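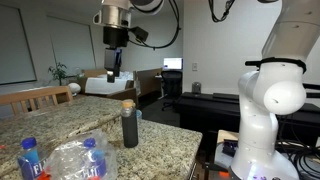 Markets > Technology > Features

Shares in Drevel, the household reordering company, have lost 31% since it changed the way it reports subscribers in July. The fall has been put down to weak demand, but the accounts give little support for that. Revenue in the half year was slightly ahead of the previous one and the cash balance was stable. What changed was a definition. Drevel's app keeps a list of what a home holds and places an order when an item is marked as spent, and until July every home with a list was a subscriber. Of the two Fiji water bottles on the granite worktop, one is crumpled, and under the new rule it is entries like that one, marked off and reordered, that make a home count. A list that is kept but never acted on now falls outside the total.

The effect on the published figure was large. Drevel did not restate earlier periods, so the old and new series cannot be joined. Analysts who value the company on a price per subscriber were left with a smaller number to multiply and no history behind it.

"The restatement is the missing piece," said Halyna Koval, who covers small technology companies at the broker Harasym. "I can model a lower base. I can't model a base with one data point."

Koval has cut her target price to 734 pence and kept her rating at hold. Her note assumes that the margin on each order stays flat and that marketing costs rise in the second half.

Drevel earns money in two ways. It takes a commission from retailers on each automatic order, and it charges brands for a place in the list of suggested replacements. The commission is booked on delivery. The brand fees are paid in advance and spread over the contract, usually 8 months. Most of the debate among shareholders concerns the second line, which is smaller but carries almost no direct cost.

Benvinda Cunha, finance director, said the brand contracts had always been priced on completed orders and were not affected by the change. She declined to give a renewal rate.

Gollance, the nearest listed rival, still reports every open account. It trades on a higher multiple of sales, although it has fewer retailers and sells no brand placements. Its own rules on dormant accounts take up two lines in the annual report.

Drevel has around 2000 retail partners under contract. The next trading update will give orders per subscriber for the first time, with no comparison for the prior year.

Related
Gollance extends its credit line
Drusik delays listing
Reading deferred income: a short guide
Harasym adds to its technology desk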